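Glass dish went cloudy in the dishwasher, is it ruined?

Posted in Kitchen & Cleaning, 03/01/2019

Vibeke Steinarsdóttir
I was given a set of glass baking dishes as a wedding present and they have survived two house moves, one divorce and my brother's lasagne. What they haven't survived is the dishwasher in my new flat. They come out with a white bloom all over them, as if someone had breathed on them and never stopped. The machine is a Dravo, it was here when I moved in, and the instruction book was not. I use the cheap tablets and the 59 minute programme. Can the glass be saved, or do I start telling guests it's frosted?

Arne Nolte
Hard water. Get a softener fitted. Ours was 800 all in and I have never looked back.

Ilse Brandes
Before you spend 800 on anything, find out which kind of cloudy you've got. There are two and they look the same from across the kitchen.

Take one dish, pour a little white vinegar in, leave it for 20 minutes and rub with a soft cloth. If the patch you rubbed comes up clear, it's limescale, and you can do the rest the same way while listening to the radio. If nothing changes, the surface of the glass has been etched, and no amount of vinegar, lemon, toothpaste or prayer will bring it back. The dish is still fine for a crumble.
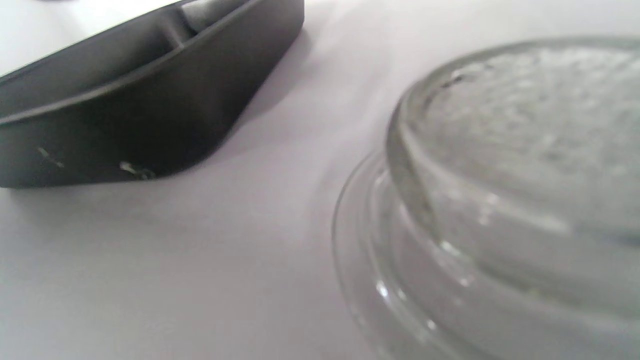 Assuming it's limescale, look in the bottom of the machine for a screw cap. That's the salt compartment, and in a rented flat it has probably been empty since the day it was plumbed in. Fill it with dishwasher salt (the coarse stuff, never table salt) and top up the rinse aid while you're down there. All-in-one tablets say they do both jobs. In Colldale, where the kettle furs up if you so much as look at it, they do neither.

If it's etching, the usual causes are soft water, too much detergent and too hot a wash. Drop the temperature, use less powder, and wash anything you're fond of by hand. I realise this last bit is not what anybody buys a dishwasher to hear.

Reinhold Wegener
Agree with Ilse about the salt. Don't overfill the racks either — mine had a roasting tin blocking the spray arm for most of July and I blamed the tablets.

Vibeke Steinarsdóttir
Vinegar worked on the small one! Found the screw cap as well. It was full of water and one pea. Salt is on the shopping list.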